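Buscar en el cuaderno Buscar Entradas anteriores

Cuaderno del taller de conservación textil - Jekura
Entrada de septiembre. Responsable: Eylül Soylu

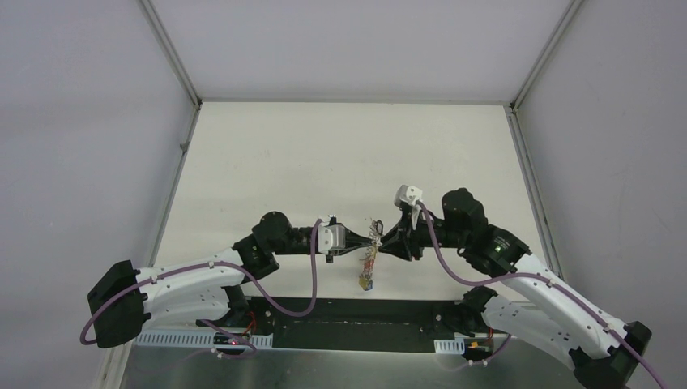
1. Objeto de la entrada

Se deja constancia del ensayo de limpieza en húmedo de los flecos del lote Tuncer, así como de las decisiones adoptadas sobre el baño, el secado y el almacenamiento provisional. El ensayo da continuidad al realizado antes del verano con muestras de lana sin teñir, cuyos resultados figuran en el cuaderno anterior y no se repiten aquí.

El lote ingresó en depósito procedente de la colección Kondora. La ficha de entrada indica «lana y algodón, tintes sin identificar», dato que debe considerarse provisional. Dos de los flecos presentan reparaciones antiguas con hilo de otro grosor; se ha acordado no retirarlas.

2. Prueba de solidez de los tintes

Se aplicó agua desionizada con hisopo sobre cada color, en zonas del reverso, con papel secante debajo y peso ligero. Los azules y los ocres no mostraron migración. El rojo de los extremos cedió una ligera coloración rosada al secante a los 30 minutos, perceptible únicamente sobre papel nuevo.

Repetida la prueba con la disolución de detergente no iónico, el resultado del rojo fue algo más intenso. En consecuencia, los flecos con rojo quedan excluidos de la inmersión hasta nueva prueba. Se tratarán por aspiración a baja potencia, con malla interpuesta, y limpieza local si procede.

3. Baño

Se preparó la cubeta pequeña. La grande sigue pendiente de cambiar la junta del desagüe (avisado por segunda vez a mantenimiento). Los flecos admitidos se colocaron entre dos capas de tul cosidas por el perímetro, a fin de que los cabos no se enredasen durante el aclarado.

Inmersión de 6 minutos en la disolución, sin fricción, con presión suave de esponja natural. El agua tomó un tono amarillo pardo desde el primer momento. Se efectuaron aclarados sucesivos hasta que el agua salió sin color ni espuma. No se anotó el pH del primer aclarado por un descuido de quien suscribe; el del último coincide con el del agua de partida.

4. Secado

Sobre plano, encima de secantes, con aire frío a distancia. Los cabos se alinearon con pinzas de punta roma mientras conservaban humedad. Conviene hacerlo pronto: en el segundo fleco se esperó demasiado y la torsión original ya no se dejó ordenar bien en la zona central. Queda así - no se volverá a humedecer por un motivo meramente estético.

Se observa un encogimiento de 2 mm en el fleco más largo, dentro de lo admitido en el protocolo interno. Los demás conservan su medida.

5. Consumibles

El tul de Allov ha dado buen resultado y no suelta fibra. Se solicita reposición. El papel secante recibido en el último pedido es de gramaje inferior al habitual y se ondula al mojarse; se ruega reservarlo para pruebas y no emplearlo en secados. Quedan 100 hojas del anterior, en el cajón inferior de la planera.

6. Observaciones y asuntos pendientes

El olor a humedad que se mencionaba en la ficha de entrada ha desaparecido en los flecos lavados y persiste en los restantes. No se aprecia actividad de insectos. Los restos de capullo recogidos en el reverso de uno de ellos están secos y vacíos; se guardan en tubo rotulado junto a la ficha.

- Repetir la prueba del rojo con agua más fría y menor tiempo de contacto.
- Solicitar a Kondora las fotografías previas al depósito, si existen.
- Corregir en la ficha la longitud del fleco más largo - figura la medida anterior al lavado.
- Confeccionar las camas de espuma de polietileno antes del traslado al armario.

Hasta que estén hechas las camas, el lote permanecerá en la bandeja superior, cubierto con tejido sin tejer y sin apilar. Cualquier movimiento deberá anotarse en la hoja de la puerta con la hora y las iniciales.

E. S.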